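Draretti opens Kodirdale teaching floor, lets anyone show a robot arm a job by hand

For release Wednesday, 7 a.m.

KODIRDALE – Draretti today opened its teaching floor to outside shops, labs and schools. Bring a task, show it to an arm, take the recordings home. Bookings open now, first sessions in June.

The floor runs on Vena, the company's software for recording demonstrations. Two ways in. By hand: the person holds the arm and walks it through the job, the arm goes slack enough to follow. By remote: the person sits at a second, smaller arm and moves that, and the big one copies. Both give the same kind of file. Joint positions, gripper opening, camera video, all on one clock.

"People come in thinking they'll need to write code," said Ilse Wegener, who heads the teaching floor. "They need a steady wrist and a bit of patience. Most of what we do in the first hour is get them to slow down."

What a session looks like

A booking is one station for one day. Staff set up the table, check the stop button with the visitor and run a short practice. Then recording. A simple pick and place wants 50 good demonstrations before training is worth starting. Harder jobs – lids, soft bags, anything see-through – want more, and the company suggests 400 for those, spread over several sittings and if possible more than one person. Different hands do the job differently and the model is better for it.

Bad takes are kept too, marked as bad. Visitors can mark their own with a foot pedal. The marks can be changed later, in Vena, up untill the files are exported.

Training runs overnight on Draretti's machines. Results back within 24 hours of the last demonstration, in most cases. The arm then tries the job by itself with the visitor watching, and any miss can be corrected on the spot by taking over from the remote station. Those corrections go back into the set.

First partner

Dalisay, a packing firm with lines for bottled sauces and small jars, has been on the floor ahead of the opening. Its line leads did the teaching themselves. No engineers in the chair.

"I've packed bottles half my life, so I know where you grab one," said Dwayne Ferreira, line lead at Dalisay. "Doing it through the little arm felt odd the first morning. You can't feel the grip, you have to look. By the afternoon I'd quit thinking about it."

Ferreira's crew started by hand and moved to remote after the first day. With hand guiding, a person's own arms kept getting into the camera's view and the model learned from video it would never see again on the line. Remote fixed that. Hand guiding still gets used for short jobs and for finding a good starting pose.

Clear bottles were the sticking point. They look different as soon as the light changes or the background does, so the crew recorded at several times of day and with the blinds both up and down. Dalisay plans to carry on through the summer with roughly 7 more container types.

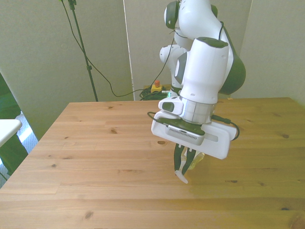

Does a person need robotics experience to teach a task?

Staff look for someone who knows the job, and the practice run covers the rest. Anyone who can do the task the same way several times in a row can usually record usable demonstrations the same day.

Who owns the recordings

The visitor. Draretti keeps a copy only if the visitor signs for it, and the form is seperate from the booking form. Files export in an open layout, readable without Vena.

Booking and rates

Stations are booked by the day through the Kodirdale front desk. Schools pay half rate. Groups bigger than four should ask for two stations side by side – and say so when booking, they go fast. Visitors bring their own objects. No glass on first visits, no liquids in open containers. Closed shoes please.

Press can visit Wednesday from 2 p.m. Short demos at both kinds of station, Ilse Wegener and Dwayne Ferreira on hand for questions. Reporters who want to try the remote station should say so at the desk when they arrive.

About Draretti

Draretti makes Vena and runs the teaching floor at Kodirdale. Its customers are mostly packing, sorting and lab supply firms.

Press contact: Draretti press desk, Kodirdale front office, weekdays.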